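Rimex budget module, version 11

The module tracks municipal spending by department and fund. We loaded 1333 ledger lines from the town of Lullisier.

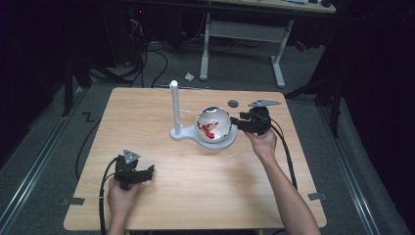

Import took 68 seconds. Two lines were rejected for missing fund codes, and the error log named both.

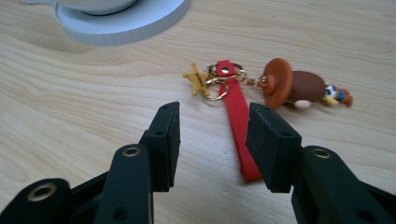
Reports

Surplus and deficit tables follow the council's own layout. Mid-year transfers need a manual entry on each side.
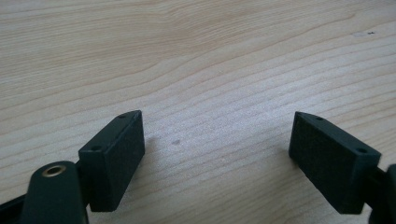

Export to PDF drops the footnotes. Grilura keeps them but costs more per seat.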